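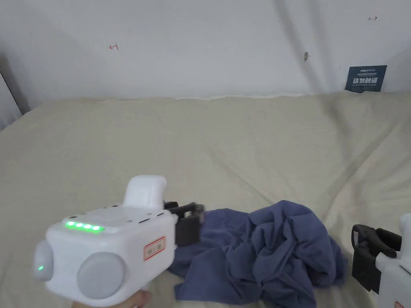

## 4. Storage, Folding, and the Use of the Bed

The previous section dealt with washing and drying, which most households in the study carried out on fixed equipment and in fixed places. The stages that follow drying are harder to locate. Clean textiles leave the line or the dryer and pass through one or more rooms before they are put away, and the surfaces on which they rest along the way are seldom planned for that use. Housing guidelines in both study towns specify a minimum area for a washing machine and, in the case of Gasora, for an indoor drying line. Neither set of guidelines mentions folding.

The material in this section comes from the household diaries and the follow-up interviews. A total of 51 households completed the diary, divided between the older terraced district of Mircombe and the newer apartment blocks of Gasora. Each household kept the diary for seven weeks beginning in July. Entries recorded the type of load, the room in which it was folded, the surface used, and the time at which it was finally put away. Households were free to leave fields blank. The surface field was filled in more consistently than the time field, and the analysis below relies mainly on the former.

### 4.1 Surfaces used for folding

The bed was the surface most often named in the diaries in both towns. Tables came next in Mircombe, where many kitchens have room for a full-size dining table. In Gasora the table was named less often, and several respondents explained in interview that it was needed for meals, schoolwork, or paid work during the hours when laundry came off the line. Sofas and the tops of appliances made up most of the remaining entries. Ironing boards were rarely used for folding alone.

Respondents gave practical grounds for choosing the bed. It is large, it is usually clean, and it stands near the closet or dresser where much of the load will end up. Sheets and duvet covers can be spread out on it in a way that few tables allow. A smaller group described the choice in terms of privacy. Underwear and nightclothes were folded in the bedroom even in households where towels and table linen were folded elsewhere, and in these cases a single load was often divided between two rooms.

The drawbacks were described with equal consistency. A mattress is lower than a table, and older respondents reported discomfort in the back after longer sessions. A soft surface also makes it harder to square the edges of a folded item. Some respondents straightened the bedding before they began, while others folded directly on whatever was there. The distinction matters for the coding of the diaries, as an unmade bed was entered by some households as "bed" and by others as "other." These entries were merged before analysis.

### 4.2 Small items and the order of work

The order in which items were folded varied more between households than between towns. One common pattern was to begin with large items in order to clear space, leaving washcloths, socks, and dish towels until the end. The reverse pattern was reported by respondents who folded in short periods between other tasks. For them, small items could be finished and set aside in a few minutes, and the large items were left for a time when a second person was available.

Small flat textiles presented a particular difficulty for the inventory. The Fendimlow schedule, which the study adopted for classifying household linen, separates items by intended use: bath, kitchen, table, bed, and cleaning. Respondents did not always hold to these divisions. A cloth bought for the kitchen might be used for dusting after it had faded, and might then be washed with towels and stored with rags. Where a respondent gave both an original and a present use, the present use was recorded. Where no use was given, the item was entered simply as "cloth," a category that proved larger than expected in both towns.

Color was recorded only when the respondent mentioned it. It was mentioned most often as a means of telling similar items apart, for instance when one member of the household used blue cloths and another used white. In a few households color marked the room to which an item belonged.

### 4.3 Delay between folding and storage

Folded items were not always put away at once. The Varghese model of domestic workflow treats folding and storage as one stage, on the assumption that the second follows directly from the first. The diaries give only partial support to this assumption. In households that folded on the bed, the need to sleep there set a limit on the delay, and most loads were cleared by the end of the day. In households that folded on a sofa or a spare chair, piles could remain for several days and were sometimes used directly, with clothing taken from the pile and worn without ever reaching a drawer.

We therefore treat storage as a separate stage in the remainder of this paper. The change has little effect on the estimates of total working time, but it alters the estimates of how long a given surface is occupied, particularly in the Gasora apartments, where one surface often serves several purposes in the course of a day.

**Figure 2.** Folded blue cloth on a bed with a white duvet.
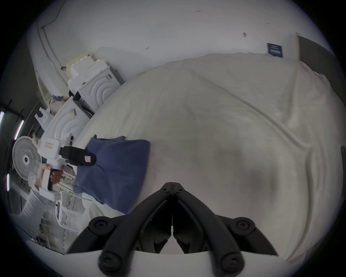 ### 4.4 Limitations

The diary period fell within the warmer part of the year, when outdoor drying was possible in both towns. Winter practice is likely to differ, especially in Mircombe, where several respondents said that they dried clothing on radiators and folded it in whichever room was heated. Heavy blankets were seldom washed during the period and are underrepresented in the entries.

The diary was also completed by one person in each household. Work done by other members may have gone unrecorded, and the interviews suggest that this was most often the case with folding.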